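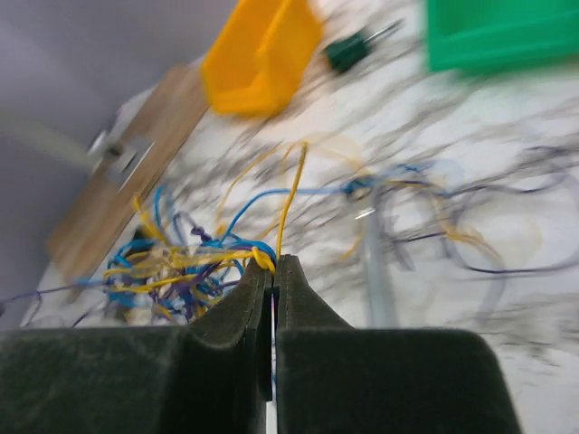

## 6. Sorting and tidying loose wire

Okay, so you've got the arm bolted down, you've done the homing routine in section 5, and you want it to do something useful. Wire is where I'd point you if you want an honest idea of what this machine can and can't do yet. Blocks and cups will make you feel great for an afternoon. Wire will tell you where the thing stands.

I wrote this section after a long August at the Tornville shop, where we ran the Adugna arm on mixed scrap wire pretty much every working day. It replaces the old section 6, so if you printed that one, toss it. Last changed 16 September 2018.

### 6.1 Before you start

1. Clear the work surface and wipe it. Pale tops work best for us, and the thin dark wires stand out nicely.
2. Put your bins where the arm can reach the middle of each one without fully stretching out. I like the bins at the far side and the pile close in. If you use more than one bin, make them different colors and tell the software which is which on the Bins page.
3. Check the fingertips. They should close evenly, with the tips meeting at the top. Dusty fingers are fine up to a point, but if a wire slides when you tug it by hand, wipe both faces with a barely damp cloth and let them dry.
4. Pull anything heavy out of the pile. Tools, clamps, brackets, whatever has wandered in.
5. Set the grip to **Soft** and the speed to **Slow**. You can be brave later.

> **Caution:** Only work with wire that is disconnected at both ends. I mean you can see both ends. The arm has no idea what's live, and neither does the software.

> **Caution:** Bare ends and little crimp connectors can flick when a tangle lets go. Wear eye protection, even if you're just leaning in for a look.

### 6.2 Teaching the first pick

You'll do this once per type of wire. Thin hookup wire and stiff house wire behave like two different animals, so don't try to cover both with one lesson.

1. Press **Teach** and wait for the steady tone.
2. Guide the arm down over the pile until the tips are just above the surface. Leave a finger's width of space.
3. Lower slowly into the tangle. Go for a spot where several strands cross, well away from the loose ends.
4. Close the fingers. Stop when the strands are held. There's no prize for squeezing harder, and you can nick thin insulation that way.
5. Raise the arm a hand's height and **wait**. Count to three. The hanging wires need time to stop swinging, and the camera needs a sharp look at what's dangling.
6. Move over the bin, lower until the tips are below the lip, and open.
7. Press **Teach** again to save.

Repeat with the pile stirred up differently each time. The quick start sheet tells you a handful of lessons will do it. I disagree! We saved 89 before I stopped hovering over the stop button, and the difference between the early ones and the late ones was huge.

**Note:** Move smoothly. When the wrist camera swings fast, everything past the fingertips smears and a smeared wire looks a lot like two wires, or a shadow, or the edge of a board. If you catch yourself hurrying, throw the lesson away and do it again. (I threw away plenty.)

### 6.3 Letting it run

1. Set the cycle limit on the Run page. Start with 41, which is what we used for every test batch. The software will accept anything up to 4000, and please don't go there on day one.
2. Press **Run** and stay in the room.
3. Watch the first few picks with your hand near the stop. You're looking for the arm dragging the rest of the pile along with it. A little dragging is normal.
4. When the batch ends, look in the bins yourself before you empty them.

The number on the screen called **Success** only means the fingers closed on something and later opened over a bin. It doesn't mean the right wire went in the right bin. We had a batch that read 99 percent on that screen, and I spent the next hour re-sorting it by hand. Trust your eyes.

### 6.4 When things go wrong

**It picks up the whole nest.** The tips went in too deep. Raise the **Pick floor** setting one step and try again. If that doesn't help, shake the pile apart a bit before each batch. Yes, that's you doing some of the chore. More on that in a minute.

**It closes on nothing.** Usually a single wire lying flat. The fingers are blunt compared to a fingernail, and a flat wire on a hard top is a mean little problem. A thin rubber mat under the pile helped us a lot.

**A wire stays stuck between the tips after release.** Press **Stop**, wait for the arm light to go out, then pull the wire straight up and out. Don't yank sideways. If it keeps happening, turn on **Double open**, which makes the fingers open, close halfway and open again over the bin.

**One strand is still hooked to the pile.** The arm will keep pulling until it reaches the force limit, then stop and beep. Unhook it, press **Resume**. Leave the force limit alone - I know it's tempting.

### 6.5 So can it do the job?

People ask me this at every demo, so it may as well be in the manual. Can it take a messy drawer of wire and give you back a tidy one while you eat lunch? No. The crew at our Utorside site tried it as a night job and came in to a very neat bin, a very empty bin, and an arm that had been beeping at a snagged strand for over six hours.

What it can do is thin out a pile. Grab a bundle, move it, come back for more, all without getting bored. A person at the same table gets the remaining knots apart faster than the arm does, by a lot, and they do it while talking. Untangling takes two hands and a feel for which loop is holding the others, and this arm has one hand and not much feel.

At home I'd say the same about laundry or dishes with this generation of machine. It'll shift things from here to there. Finishing the chore is still on you. I do think it's getting better, and the Utcombe software update fixed more of my complaints than I expected, especially the re-grab after a slip.

If you want two arms working one pile, skip ahead to section 9 first. The settings in 6.2 won't carry over, and you'll need to re-teach both sides.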